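Ravindran Kulkarni had promised his sister two things when she moved to the coast: that he would water the fern, and that he would write. The fern went in May (he told her by postcard, which he felt covered both).

Mrs Iyengar from number 14 said a man who couldn't keep a fern ought to try roses, which at least put up a fight, and she lent him Barkis, her elderly spaniel, for company while he thought it over.
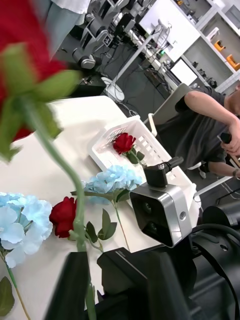
## Part Two: The Letter

He began it at the kitchen table, with Barkis asleep across both his slippers, and got as far as the weather. Then he remembered the summer their father had driven them 939 miles in a car with no heater, singing all the way, and he wrote that down instead, every wrong turning and every boiled egg, until it was quite dark and the dog wanted his supper.

It came to six pages. He posted it before he could think better of it, and walked home the long way, past the school, humming. 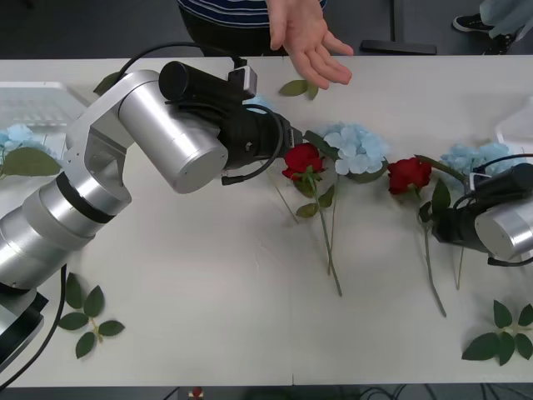 ## Part Three: Her Reply

"You've left out the goat," she wrote, "and it was me who was sick, you dear old fool, so do begin again."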